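4.2 Water carried and water available on the Irau route

The second part of the study concerns how day hikers on the Irau route prepare for the distance between reliable sources of drinking water. Section 4.1 dealt with the choice of starting point and the use of the shuttle from Declercq. The present section draws on the same survey, together with the walking diaries kept by a smaller group of respondents during June.

The survey form was handed out at the lower parking area and at the Helliteo hut, which stands at the point where the lake path and the ridge path divide. A total of 1579 forms were returned in a usable state. Of the people who returned them, 119 agreed to keep a diary for the whole of their walk, noting the time at each signpost, the amount of water left at the hut, and any refill. Diaries with no entry at the hut were kept in the sample for the analysis of walking times but were left out of the analysis of water use.

The route has 12 signposted points, numbered from the parking area upward. Drinking water is offered at the parking area, at the hut, and at the trough below the Brisance saddle. The trough is fed by a spring and is marked on the printed map, but the sign beside it warns that the flow may stop in late summer. Kramer and De Bruijn, in their earlier work on the neighboring valley, treated such seasonal sources as unavailable. We have followed a different rule and counted the trough as available on any day when the hut warden recorded it as running. The choice matters for the upper half of the route, where there is no other source before the descent.

Respondents were asked what kind of container they had brought. The answer categories were a single-use bottle, a refillable bottle, a bladder with a drinking tube, and other. Single-use bottles were further divided by whether they had been bought before travel or at the kiosk beside the parking area. Several respondents ticked more than one box, and in those cases the container they had marked as their main one was used. Where no main container was marked, the answer was coded as mixed and is reported separately in the appendix tables.

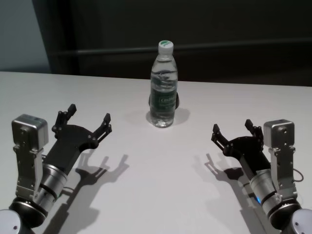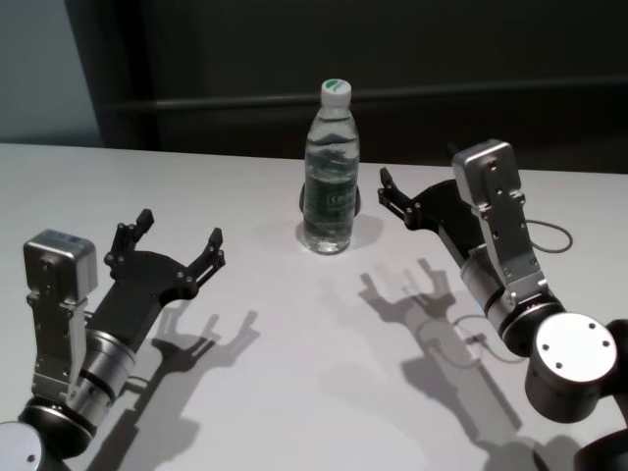
Figure 7. Bottled water in a clear single-use bottle with a white screw cap and a green label.

The distinction between container types proved more useful than the distinction between amounts. Hikers who relied on a single-use bottle tended to buy one bottle and to regard it as enough for the day, whatever the length of walk they had planned. Those with a refillable bottle reported planning around the hut, and many wrote in the comment field that they had left the parking area with less than a full load in order to save weight on the first climb. This second group was therefore more exposed than expected on days when the hut tap was closed for cleaning. The wardens close it on Wednesday mornings, a fact that is posted at the hut itself but was missing from the board at the parking area throughout the survey period.

The diaries show a clear break at signpost seven. Up to that point the path runs mostly through larch forest, with two short open stretches and a wooden bridge, and diary keepers recorded few stops of any length. Beyond it the path leaves the trees and climbs across the south-facing slope toward the saddle. Stops became longer and more frequent, and comments on heat, thirst and tiredness were concentrated almost entirely in this part. In 27 of the diaries the hiker turned back before the saddle. Low water was given as the main reason in some of these cases, while others mentioned cloud building over the ridge, sore feet, or the time of the last shuttle.

It should be noted that the reason given in a diary is the hiker's own account, written at the next rest stop or after the return to the parking area. A person who is short of water may also be tired and late, and the form allowed only one main reason. We have not tried to rank these causes against each other. For the purposes of trail management the more important finding is the place where people turned back, as this was much the same whatever reason they gave.

Families with children followed a separate pattern. Most did not intend to go beyond the hut and described the lake path as their goal for the day. They carried more water for each adult than any other group and were also the most likely to refill. Their diaries contain detailed remarks on the benches along the shore, the depth of the water at the small beach, and the lack of shade at the picnic tables. These remarks fall outside the scope of this section but have been passed on to the trail office, which is preparing a new layout for the lake area.

A further point concerns the signs. The present boards give walking time to the next stop and to the saddle, but they do not mention water at all. Respondents who had studied the printed map knew where the trough was. Those who used only the boards generally did not, and several walked past it – it stands a short way below the path, behind a low stone wall – without noticing it. When asked at the hut on their return, a number of these hikers said that they would have stopped there had they known. The tap beside the kiosk was also overlooked, being on the side of the building away from the bus stop.

Two limits of the data should be kept in mind. First, the forms were handed out between eight in the morning and two in the afternoon, so hikers who set off before dawn for the sunrise at the saddle are hardly represented. The hut wardens consider this group to be experienced and well equipped, but we have no figures with which to confirm that view. Second, June was cooler than the two preceding years in the valley, and the trough was running on every day of the diary period. The results therefore describe fairly kind conditions. The same walk in a dry August would place greater demands on whatever a hiker had brought from the parking area.

On the basis of these results, we suggest that water points be added to the boards at the parking area, at the hut and at signpost seven, with a movable plate that the warden can turn when the trough is dry. The closing time of the hut tap should be shown at the parking area as well. The cost of these changes is small compared with the planned work on the upper path, and they can be carried out before the boards are replaced. The question of whether the kiosk should offer larger bottles or a refill service was raised by its operator during the survey and is taken up in Section 5, together with the handling of waste at the hut.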